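Ticket 2509: Kitting cell, harness picks
Opened: Jul 1, 2020
Raised by: Vira Romaniuk
Site: Koststead, bench line
Status: Open

Job is the usual Drillero kit: solenoids, round board and harnesses out of the yellow bins and into the steel tray, on paper. I want to know if the arms can take this over from us by November.
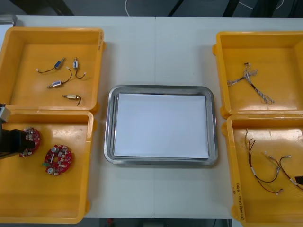 Ran 20 kits before lunch. Boards were lovely! Not one dropped, and I'd expected those to be the awkward part. Solenoids were fine too once I slowed the lift. Five kits stopped on a harness fault, all of them the twisted wire.
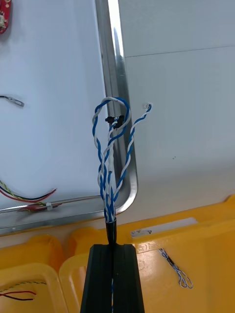
Blue-and-white twisted pair held between the jaws.

Tried a wider approach and a softer close, as Gustberg support suggested. Better, but it still fusses over which strand to go for. A person does this without looking (I did one while drinking tea), so it's a great test of where these things have got to.
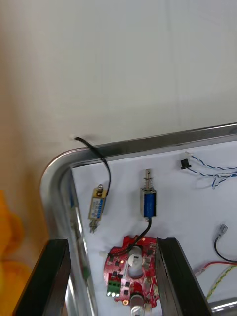

Next I'll lower the release height and give each harness more room on the paper. Hauksdóttir settings file is saved under this ticket, please don't overwrite it.

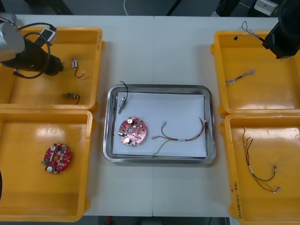
Can it run unattended yet?
Only for boards and solenoids. Keep someone nearby for harnesses until we've had 100 kits with no stops.

Leaving open. Second run tomorrow, same bins.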